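Clock Tower Bell Returns to Elholm College Quadrangle

The bell of the Dretow Tower at Elholm College is back in its frame after structural repairs that kept the belfry closed for 19 months. It was lifted into position in March and has sounded the hour since the end of that month, between 8 a.m. and 9 p.m.

The bell weighs 973 pounds and was cast in bronze for the opening of the tower. It hangs dead, meaning that it does not swing, and is struck on the outside by a hammer. The original hammer was worked by a weight-driven movement two floors below. That movement was disconnected when the college wired the clock to a central signal, and it has been kept in place behind a glass partition.

The closure followed a routine inspection in which cracks were found in two of the steel beams carrying the bell frame. Water had entered at the beam pockets, where the ends of the steel sit in the brick, and corrosion had widened the mortar joints on the north and west sides. Borghild Forsberg, the structural engineer for the project, recommended that the bell be taken down before the beams were cut out.

"The load itself is modest for a tower of this size," Forsberg said. "The trouble was at the bearings. The steel had lost a good deal of its section inside the wall, where it could not be inspected without removing brick."

The replacement beams are galvanized and rest on stainless steel plates set on new concrete pads. The pockets are now vented to the belfry interior so that moisture can drain and dry. Masons reset 200 bricks on the two affected faces in a lime mortar matched to the original by sieve analysis. The louvers were repaired and rehung in the same openings, with bird screen fixed to the inside.

The bell was not recast or tuned. It was washed with water and a neutral detergent, and the strike point was turned an eighth of a revolution to bring an unworn part of the rim under the hammer. The inscription, which names the first graduating class, now faces northeast instead of north.

A new electric hammer was supplied by Clarneo. The striking force can be set separately for day and evening hours, and the controller is housed in a ventilated cabinet at the foot of the belfry stair. The college's former controller had no battery backup and lost its settings whenever power to the tower was interrupted.

Woo-jin Woo, the campus architect, said the clock faces will be treated as a separate contract. The opal glass on the south face has a hairline crack that was recorded before the work began and has not lengthened. Until that contract is let, the scaffold ties will stay in the masonry, capped flush with the wall.

The walkway under the tower arch is open again. The bench and the memorial plaque removed to make room for the crane pad will be put back when the lawn has been regraded. Access to the belfry remains limited to maintenance staff. 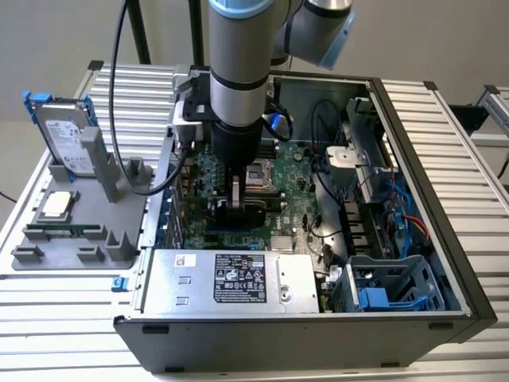 Also on Campus

Archive hours: The reading room on the ground floor of the tower is open from 10 a.m. to 4 p.m. Drawings from the bell project may be viewed on request to Ye-rin Sung.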